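The Counter, Divided

4 Mar 2021

Every shared kitchen has a war, and ours was over the draining side. At the Rutherford, a former shoe warehouse in Trerkatside now let out as studios, four of us had one sink and a counter that belonged to whoever had most recently left a saucepan on it.

Diplomacy was tried. There was a laminated notice, which acquired comments. There was a rota, which lasted until May. Then somebody came home with a roll of brown kraft paper and another of blue painter's tape, and we went the way of all great powers and drew lines.

Paper is a surprisingly good counter cover, provided you accept that it will look like a parcel. It takes crumbs and drips without complaint, and when it gets disgusting you tear it off and start again. Fifty feet of the stuff costs less than one decent sponge holder from Cedivo.

The tape is where it gets political. One line for the dish rack, one for things still waiting to be washed, and a disputed triangle that nobody has ever agreed on. Tape also peels. The ends go ragged first, and a frontier with a ragged end is open to interpretation – usually by a large plastic bowl.

The bowl has no assigned territory. It goes where it likes, and the plates stay in their rack and keep out of it. 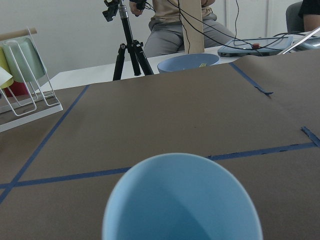
Readers in Sastness have been here before us, and one wrote in to say that tape works for about as long as everyone is watching it, and that her household gave up on borders and bought a second rack.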